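[suturing-data] Re: episode boundaries and the August batch
From: Eleri Rosser
Wednesday, 4:10 pm

Llinos Bevan wrote:
> We have 1631 episodes on the Grindlow server and the lengths are all
> over the place. Are people stopping the recording after every stitch,
> or after the whole wound? Also, do you want the failed grasps kept?
> Dafis has been deleting his.

One stitch per episode, please. Start when the needle is in the right gripper and stop once the tails are trimmed. If you do the whole wound in one go, I have to split it by hand, and I did that for 65 files last week.

Keep the failed grasps. Label them "regrasp" and leave them in the sequence. The last policy trained at Werness had only clean runs and didn't know what to do after a slip.

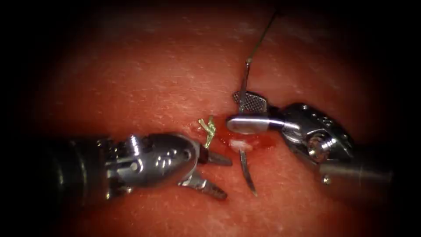 Phase labels are the other thing holding up the batch. We have two people marking "insertion" at different moments, and the model learns the average of the two. Please mark it from the first frame where the needle point is on the tissue with the right jaws closed on the needle, even if the left jaws are still open and holding nothing, as they are here. Don't wait for the left tool to grip. An earlier knot in view, like the yellow-green tails by the wound, gets no label of its own.

I need 900 episodes labeled this way before we retrain. Some 60 are done. Llinos, could you take the Huver set? I'll start on the ones from Grindlow. If Dafis still has his deleted runs on a local disk, please put them back up with the original file names.

Eleri

2 replies | 0 shares

Recent messages in this list
Clock drift between left and right arm logs
Huver set: missing calibration files
Label tool crashes on long episodes
Re: who has the Werness login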